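Trustitz Baby and Toddler Group
Minutes of the July meeting, held in the small hall at 7.30 pm

Present: Shirin Abbasi (chair), Kianoush Tabrizi, Firouzeh Shahbazi, Mahtab Hashemi (minutes)
Apologies: Tahmineh Mousavi

1. Minutes of the last meeting
Agreed, with one change. Item 6 should have said that the hall key is kept at the Mazandarani bakery, not in the meter cupboard.

2. Washing of group linen
Shirin said the present arrangement, where whoever is on the late turn takes the bag home, is not working. Two bags went missing over the spring and one came back with someone's school shirts in it. Kianoush had asked at Cloravico, the launderette on the corner. They would take one bag a week, wash at 60 and have it ready by 9 am the next day. Towels would come back folded. The cloths could go in the same wash if they are in a net bag.

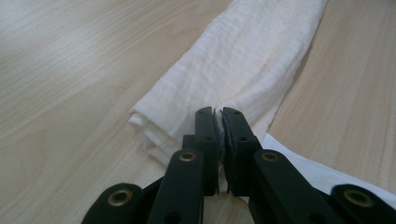 Firouzeh Shahbazi was against paying for it while the group has a machine in the back kitchen that could be mended. She asked for a repair price before anything was signed, and said the drum was sound when it was last looked at. Shirin replied that the machine has been out of use since before Easter and that two people have already promised to ring the repair man.

Agreed: try the launderette for 3 months and get a repair price in the meantime. Mahtab to ring.

3. Changing area
The mat by the window has split along the seam again. Mahtab has taped it, but it needs replacing before the autumn. A towel is to go on top of the mat every time and come off after each baby. Kianoush asked if we could put this on the wall, as new parents are not told. Agreed. Wipes are being used up faster than they are bought - parents to be asked once more to bring their own.

4. Muslins
We are short of these. Several have gone home over shoulders and not come back, and the plain ones get mixed up with people's own. Firouzeh suggested buying only patterned ones from now on so that ours can be told apart.

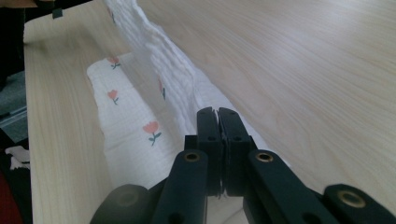

Shirin would also like a stitched mark in one corner, as pen washes out. Tahmineh had sent word that she can do the stitching if someone drops them round. The Miltenus catalogue has a pack of 30, which would see us through to next year. Agreed to order one pack. Kianoush to order, Firouzeh to drop off.

5. Money
Balance stands at £140 after the hall rent. The pack of muslins and the first month's washing will come out of this. Subs are owed by four families and Shirin will speak to them quietly. The biscuit tin was £2 over, reason unknown.

6. Storage and folding
The shelf in the cupboard is shallow, so towels folded in quarters stick out and the door will not shut. Mahtab asked for everyone to fold them long and flat and stack them with the fold to the front. Anything with a worn edge to go in the rag box. The top shelf is for the tea things only.
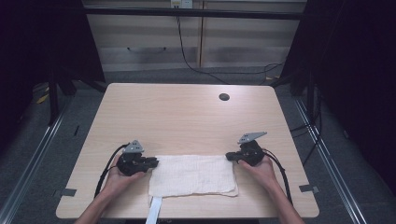 Folded towel on the table (item 6)

7. Any other business
The side gate latch is stiff. Kianoush will oil it.
Someone has left a blue pram cover in the porch. It will be kept until the next meeting.
Firouzeh asked if the August sessions could start half an hour later. Left over until Tahmineh is back.

The meeting closed at 8.50 pm. Next meeting in September, same time, Kianoush to bring milk.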